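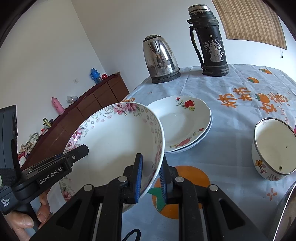

**Visit report - Teketti household training rooms, 8 February 2019**

Our group attended the morning session on table clearing. The course fee is 2,000 per group, and 11 places were taken.
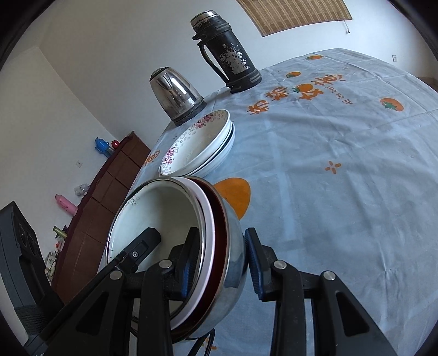
*Nested bowls, with shallow dishes stacked behind.*

The kettle and thermos stay at the back of the table - only the bowls, plates and cups are sorted. The tablecloth carries a persimmon print.

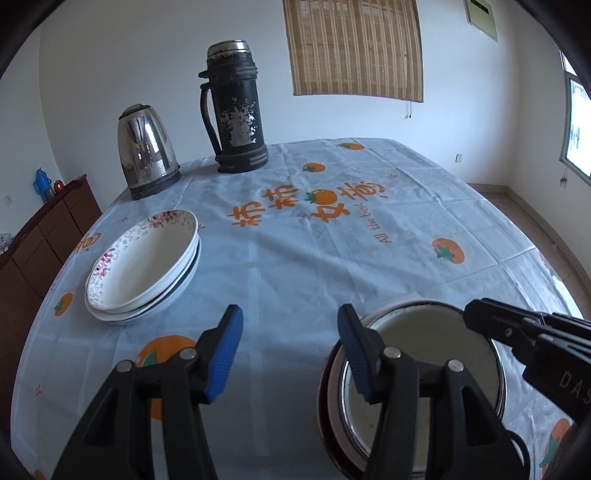

Belier replied that its own course also starts with the bowls, and asked for the April schedule.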